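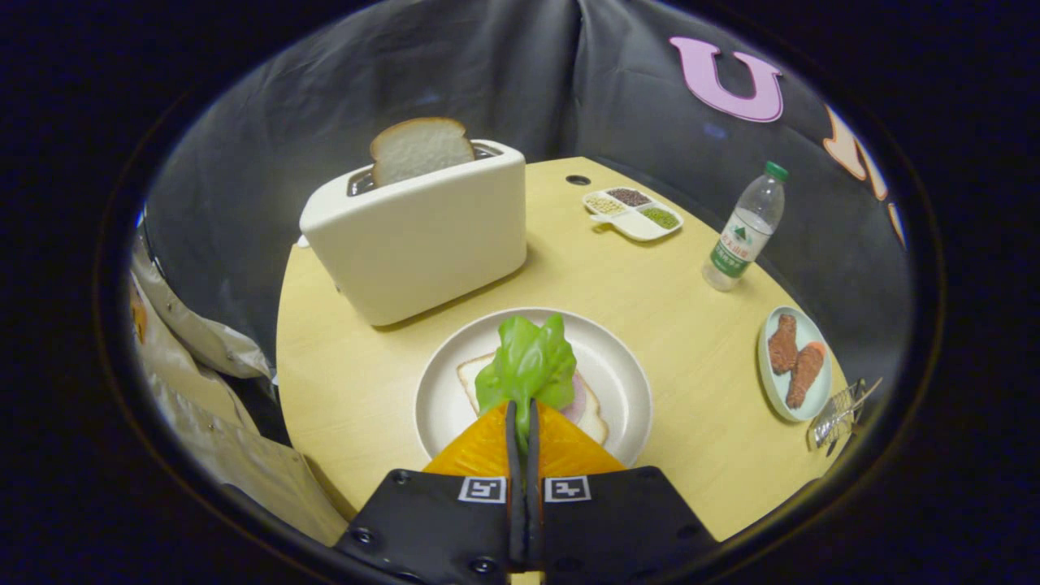 *Toast, ham, lettuce: the sandwich task from the gripper's own camera.*

# How to plan a budget for a hand-held gripper setup

I've now bought one of these stations twice. The first time I made a spreadsheet with a single line on it that said "gripper" and a price next to it, and then I spent a month putting in surprise orders for clamps, cards, bread (fake) and a curtain. The second time went a lot better, mostly thanks to Na-rae Kwon, who sat down with my old receipts and a highlighter and made me start over from the task. So this is her method with my mistakes mixed in.

My second station came in just under the 2,000 dollars I'd been given, not counting the computer we train on. Yours may land somewhere else entirely. Prices move, shipping is its own adventure, and you might already have half of it in a closet.

## Step 1: Write the task down before you open any store page

One sentence. Ours was "make a ham and lettuce sandwich on a plate, with toast from the toaster." Then underline every noun. Toast, ham, lettuce, plate, toaster. That's your prop list, and it also tells you what the fingers have to deal with: something thin and floppy, something flat, something that sits down in a slot.

If you can't get the task into a sentence, wait a week. I bought a whole drawer of little cups for a pouring task that we dropped before the cups even arrived!

## Step 2: Split the money into four piles

Open a sheet and make these four sections before you type in any prices:

- **Tool:** gripper body, fingers, camera, lens, mount, markers
- **Table:** the table itself, backdrop, lights
- **Props:** everything that gets picked up, plus everything that just sits there
- **Running stuff:** storage, spare fingers, cables, cleaning things, shipping

My first time around, the tool ate nearly everything and running stuff got zero. This time I gave the tool 751 dollars as a hard cap and wrote it at the top of the sheet in bold, so I'd feel bad about touching it (I touched it once, for a better lens, and took the money back out of lights).

## Step 3: Price the tool with its wear parts

Get a quote for the body first. I asked two shops, Stokon and Nukden, and the useful thing was making them both fill in the same list. Ask for:

1. Body and trigger, assembled or as a kit
2. Camera mount, and which cameras fit it without drilling
3. One pair of soft fingers
4. One extra pair of soft fingers, priced separately
5. Replacement pads or covers for the gripping side

Number 5 is the one I skipped. The textured surface is what does the holding, and it gets dirty and scuffed.

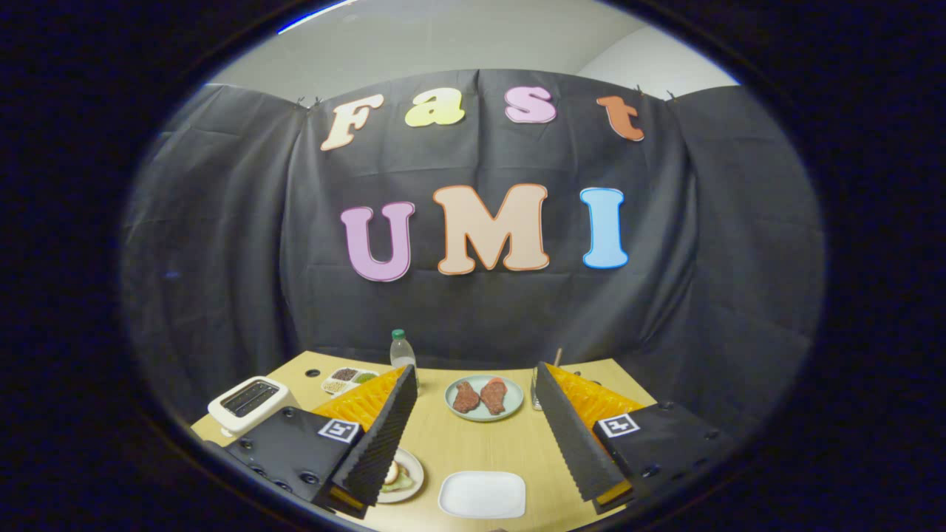
So price the covers by the pair and work out how many you'd go through in a project, then put that in running stuff where it belongs. I budget 3 pairs per project now. Also ask how the fingers come off. If it takes a special driver, buy two of that driver, and tape one to the inside of the case.

Markers are cheap if you print them yourself, but they need to be the right size and stay flat. I print a full sheet and keep the extras in an envelope with the date on it.

## Step 4: Don't skimp on the table pile

A wide lens sees everything. Anything you leave behind the table ends up in your recordings, including your lunch. Plan on:

- a table with a plain top that doesn't shine
- a dark cloth, wider than you think, and clips to hang it
- one lamp you can leave in the same spot
- a strip of tape on the floor for where the table legs go

Measure the cloth with the gripper in your hand and the live view open. I measured mine standing up straight with a tape measure like a normal person, and came out short on both sides. Second cloth, second shipping fee.

## Step 5: Buy props in two groups

The props you handle and the props you don't should be separate lines in the sheet. Handled props need spares. The other ones need one each and can be whatever's lying around.

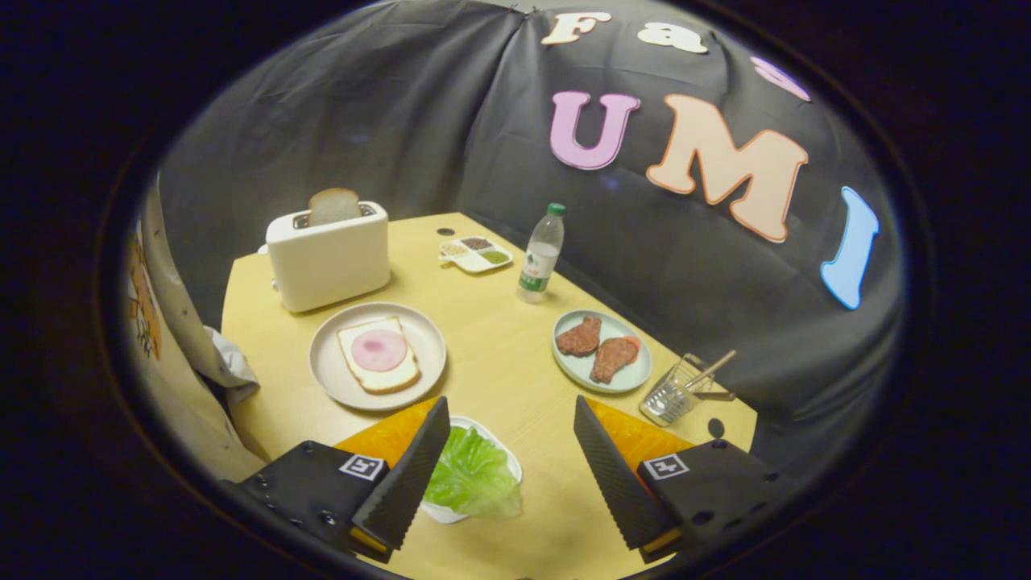
Play food is where I got carried away, and I'd like you to learn from it. Calado sells a set with 33 pieces and I bought it on the spot, then used maybe a third of it. Go back to your sentence from Step 1 and buy singles if you can. For a sandwich table you want the bread, the ham and the lettuce in its own little bowl where the jaws can get at it from above, and after that you can add a couple of things that only make the table busier, like the plate with two steaks or the water bottle. Those last ones can go on the "one each" line. Plates count as handled if your task ever moves them. Get two of the same plate if so, and check that the rim is something your fingers can get hold of.

## Step 6: Add up the boring pile

Yi-an So keeps our storage, and the first thing I got from Yi-an when I announced the new station was a list of what I'd forgotten: memory cards, a card reader, a drive for backups, a charger that isn't borrowed. I now fill in this pile *before* props. It's less fun, so it gets done first.

We use Zutier bins for the props, one per task, with the sentence from Step 1 taped to the lid.

## Step 7: Order in this order

1. Tool (longest wait)
2. Storage and cables
3. Table and cloth
4. One set of props, enough for a trial afternoon
5. Everything else, after the trial

Our tool quote was signed in April and I held back the second round of props until we'd done a trial. Half the list changed. The smaller bowl got swapped, the cups got crossed off (again), and I added more lettuce. Keep whatever's left in the sheet as its own line and don't give it a name yet.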